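# The DAS hand-held gripper: four months of folding with it

10/4/19
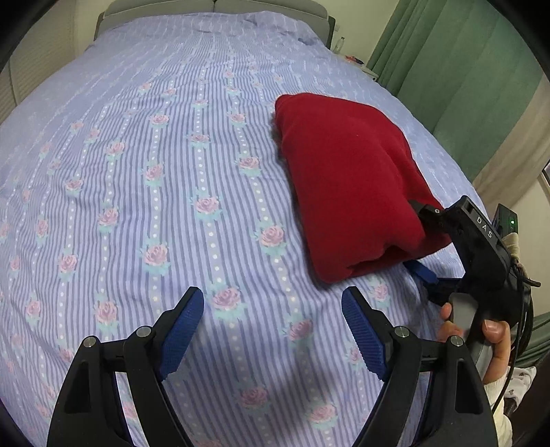 Oranuch Kongkaew wanted to know straight away if this means fewer of us doing beds by Christmas, and would I please put that in the review before anything about how nice the trigger feels. So it's in! My answer is I don't know. Rooms at the Kekau are still made up by people, and the gripper only goes where a hand takes it. But Drurkia, who do our linen, are after a machine that folds blankets, and folding with these is how it's meant to learn, so she's right to ask.

Now the trigger. It's lovely, a big grey curve you can get your whole hand round, and the blue textured pads hold fleece far better than I'd expected (sheets are another matter, I still drop pillowcases). Getting one finger under a folded blanket takes practice, and I was hopeless for the first 15 or so goes. Sorry, no, 17, I kept a tally on the back of the rota.

My grumbles: the cable gets in the way of my sleeve, and my thumb aches by the last room. A bed I'd do without thinking now wants thinking about, and we're slower, though the targets haven't moved. Jirnum upstairs have a slower target on gripper days and I'd like the same, please.

Four stars for the tool, two for the rota. We've got them until December and I'll add a bit then if my thumb's any better.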